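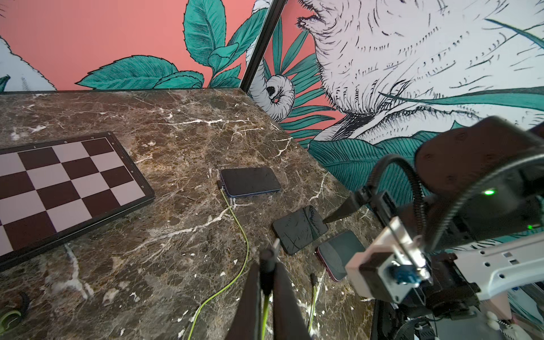 Ticket 1105: Colirus cutting machine not going all the way through card
Opened June 2018
Status: solved, left open for replies

Hello all, and thank you for having me back with another of my muddles. I've been making birthday cards on my Colirus for a good while now and it has always been a joy, but this week the Badura scalloped oval die has started leaving the left side uncut. The right side pops out beautifully! I'm using the Lamo 34 card, same as ever, with the usual two plates, and I've tried turning the die round (the uncut bit stays on the left, so I don't think it's the die).

Reply from the help desk
Thank you for such a clear note, and for trying the die both ways. That does sound like the plates. They bow a little over time, especially if they always go through the same way up. Could you flip both of them over, put the die in at a slight angle and add one sheet of thin copy paper under the left side? Please don't force the handle if it feels stiff.

Update
Well, I flipped the plates and had a lovely clean edge nearly all the way round, just one stubborn scallop left. With the copy paper in as well it cut right through, hooray! I then ran the Savolainen leaf die, which has far more fiddly bits, and that was fine too.

Reply from the help desk
So pleased to hear it. New plates are part number 463 if you'd like a fresh pair, but yours should have plenty of life left if you turn them over every few cards.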